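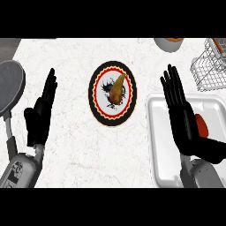
Sports Administration, Unit 3
Conference Realignment: How a School Changes Leagues

Welcome back! Last time we covered how a league gets built. Now comes the part I've been looking forward to — what happens when a member wants out.

Our running case is the Granditz Conference, a small college league we'll follow all term. In July, Arora College gives notice that it will leave for the Kohlhase League. Arora has 223 athletes on 12 teams, and every one of those teams has a schedule that somebody has to rebuild.

Terms to know
Notice period: the time between announcing a departure and leaving. Granditz bylaws ask for two full seasons.
Exit fee: money owed to the old league, often higher if notice is short.
Associate member: a school that plays only one or two sports in a league. Kohlhase has no wrestling, so Arora wants to keep its wrestlers in Granditz this way.
Automatic bid: a guaranteed postseason spot for the league champion. Leagues need a minimum number of members to hold one, so a single departure can cost everyone else!

Travel
Look hard at the bus miles. Arora's longest trip in Granditz is to Illard, and under the Kohlhase draft schedule the volleyball team alone would ride 1,045 miles in league play. Football plays once a week and can absorb that. Softball, with its midweek doubleheaders, has a much harder time (missed classes, late returns, tired pitchers), and I love this problem because there are so many good ways into it.

For next class
Read the Granditz bylaws, sections on withdrawal and revenue shares. Then write one page from the point of view of a school staying behind. Would you vote to let Arora wrestling remain? What would you ask for in return? Bring a paper copy, we'll be trading them.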